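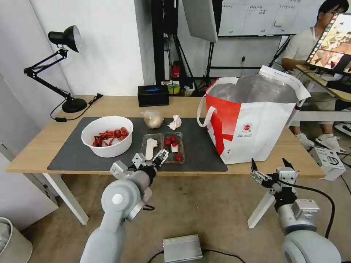
How to Clear Up After a Crayfish Dinner (Before the Smell Moves In)

Wed 20 March, by Loïc Moulin

Print this page | E-mail to a friend

I love crayfish. I don't love what a bowl of shells does to a small room overnight, and yes, I learned that by going to bed early last September. So now I clear the table right after eating, in the same order every time. It takes me less time than one song!

1. Do the small trash first. Crumpled tissues, plastic spoons, takeout containers. If there's still food in a clamshell (cherry tomatoes, in my case), eat it or move it to something with a real lid. Then the container can go, and you've got some elbow room.

2. Decide about the bread. A bun that's still wrapped is fine for breakfast, so don't toss it with everything else. I just leave mine in its plastic until the messy stuff is gone — greasy fingers and bread bags are a bad mix.

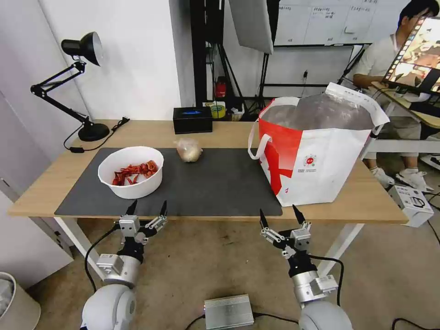 3. Now the shells. Keep them all in one bowl while you eat and this part is easy. Open a trash bag, hold it right down over the rim and tip slowly, because claws are pointy and they love to poke through thin plastic. I double up the bags. Tie it tight and take it outside tonight, not tomorrow.

4. Check the insulated bag. Look for sauce on the foil lining and wipe it with warm soapy water, then leave the top open till it's dry. My friend Miłosz Bednarek zipped his up damp once and had to throw it out.

5. Wipe the desk mat last. Dish soap, damp cloth, then a second pass with a little lemon juice. Lift the edges too, juice creeps under there.

Wash the bowl, wash your hands twice, and save that bun for the morning.

39 comments | 149 shares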